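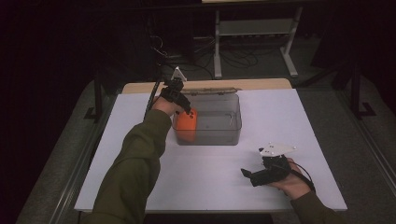
Elínborg Eskildsen reckons most people buy the box far too early. They see a messy drawer, they panic, they come home with six matching tubs and by teatime the mess has simply moved into the tubs. "Sort first, measure second, shop last!" she told me, already clearing a space for my coat.

May, by our Homes reporter

Search this site Go

I'd come to Skevgate to talk about small storage, and we went on talking long after the tea had gone cold. Elínborg has been helping households get straight for years, and she still lights up when a bin fits a shelf properly. See-through plastic is her great love. "You can tell there's something orange in there from the other side of the room," she said. "You don't need a label for that, you just go and get it."

She prefers a grey tint to crystal clear (it hides the odd scratch, and a jumble of colours looks calmer behind it). Her working rule is to start on a bare stretch of pale table, one bin at a time, with everything that might live in it laid out nearby. Small metal bits worry her most. "They slide to the back and you forget you own them. I put those in last, where I can see them."

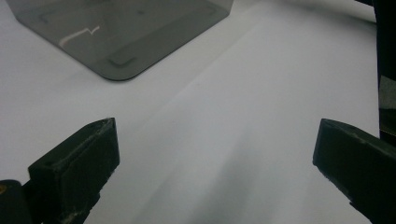

Tinted plastic with rounded corners, easy to wipe round.

Corners, I learned, are a whole subject. Square ones collect crumbs and fluff, she says, and a rounded one comes clean with a single swipe of a cloth. She tips her bins out every 4 months, washes them in the sink and dries them upside down on a towel.

And lids? "Only if it's going under a bed. A lid is one more thing to put down somewhere and lose."

Her next job is a sewing cupboard on Woltent Lane, and she can't wait to get at the buttons.

2 comments

Hordiienko
Tried the orange trick with my son's things, lovely idea. Does the tint fade on a sunny windowsill?

marmalade1480
Disagree about lids, we have a very dusty loft! Enjoyed this though.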